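Gallery – Hodudeck on the kitchen bench

Hodudeck is the planning and replay tool we use for the arm work at Mernar. It takes a recorded run, lines up the joint states with the planner output, and lets you step through both at once. This page collects notes and pictures from the February round of work, when most of the effort went into reach planning near tall objects. The code was written by Vesna Dumitrescu and Kamarul Setiawan. Amarachi Osagie ran the bench.

Contents of this round

The set is 223 runs on the toy kitchen. Of these, 200 were used for tuning and the rest were held back. A run starts from the home pose and ends when the operator presses stop or the planner gives up. Runs are named by task and then by number, so all the pot runs sort together.

Planner

The old planner treated every pot as a closed cylinder. That was safe but it would not go inside anything, so any task that ended in a pot came back as "no path". The new version keeps the wall and the opening as separate shapes. The approach is planned to a point over the opening, and the last part is a straight move down at reduced speed.

Clearance to the rim is a setting. It started at 40 mm, which ruled out the smaller pots, and Vesna brought it down to 26 mm after going through the near misses by hand. Wrist cables are now part of the collision model as a padded sleeve. Lertchai Yimyam asked for this after two runs where the fingers were clear and the cable bundle was not.

Perception

Shiny metal is still the weak spot. Depth readings inside a polished pot are full of holes, and reflections can show up as extra objects. Hodudeck marks these areas as unknown, and the planner stays out of them unless the task names that pot as the target. Matte plastic is much easier. Cirilo Mendoza is testing a filter that compares several views before it accepts a new object – it works on the recorded data but is too slow to run live.

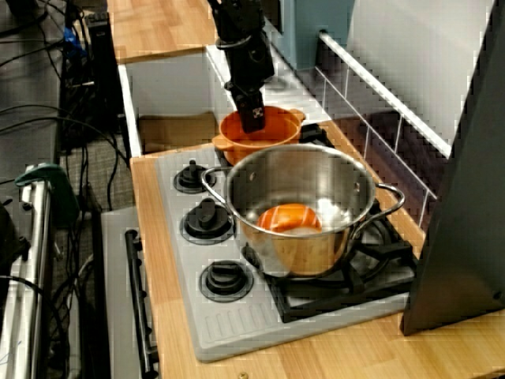
Gripper lowered into the orange pot at the back of the stove, with the large steel pot next to it.

Replay and logs

The replay window now shows the planned path and the measured path in different colors. Use the arrow keys to step and hold shift to jump to the next planner call. Planner failures are written to the log with the name of the shape that blocked the path. Older logs still open, but the shape names will be blank.

Known problems

Replay loses sync if the run was paused for a long time.
The cable sleeve does not follow wrist roll past the halfway point.
Pot handles are modeled as boxes, so rounded ones come out larger than they are.

Send bug reports to Kamarul with the run name and the log file.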